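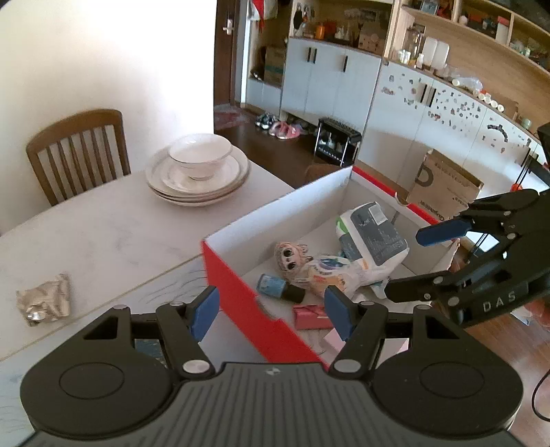
**Home collection rules, v3: what do we keep, what do we bin?**

**plotberg_ops**

The Grekbridge group wants one page of house rules for handheld-gripper recording in people's homes. One page. The current document has 14 sections and a glossary, and I'm fairly sure the only person who has read the glossary is me, because I wrote it.

Draft so far:

- Wipe finger pads before the first take and after anything sticky.
- Both grippers start open, outside the container.
- One object per grasp. If two come up together, put them back and flag the take.
- Nothing with a name or address on it in view.
- Leave the home's own stuff where it is.

Go ahead, hurt me.

**tendon_slack**

The last one is going to start a war, so I'll start it. "Leave the home's own stuff where it is" means every take has somebody's dishes and shoes in it. Our reviewers at Warkivard bounce anything with that much going on behind the work area.

**mopbucket**

Then your reviewers should visit a home sometime. People keep dishes in them.

If I wanted a bare table I'd record in the lab, where the only clutter is old coffee cups and regret.

**tendon_slack**

Fine, but there's lived-in and there's a foil wrapper on the work surface. A loose shiny thing near the container is going to get nudged by a wrist sooner or later, and then you have an unlabeled event in your take. I'd write it as: *background stays, work surface gets cleared.*

**plotberg_ops**

I can live with that. What about a stack of plates at the far side of the table?

**tendon_slack**

Move them. Not for the data. Have you ever had to replace somebody's gold-rimmed plates?

**mopbucket**

I have. It was a very educational email chain. OK, plates move. I still want the shoes, the shelves and the chair left alone.

**jaw_angle_78**

Different gripe. "One object per grasp" is fine for boxes and bottles. Soft bags and doll hair don't care about your rule. Out of 1099 takes in our February batch, the flags were nearly all soft stuff dragging a neighbor along. If we toss those, we're training on a world where nothing ever snags.

**plotberg_ops**

The rule says flag, it doesn't say toss.

**jaw_angle_78**

The rule says flag. The import script says toss. Guess which one has write access.

**plotberg_ops**

Oh no.

**grajales_qa**

Can confirm on the Grajales side, ours does the same. We changed it to keep flagged takes in a separate folder. Also please add a line on cables: route them off the side, never across the container. And two-handed takes need a rule for who goes in first, or you get 78 clips of two grippers being polite to each other.

**mopbucket**

Right goes first?

**tendon_slack**

Nearest goes first. Right-first has you reaching across yourself half the time.

**mopbucket**

"Nearest" is an argument. "Right" is a rule.

**plotberg_ops**

I'm putting in nearest, with right as the tiebreaker, and you can both be unhappy. Updated draft goes up tonight. It's still one page if I use the small font.

**grajales_qa**

What size is the small font?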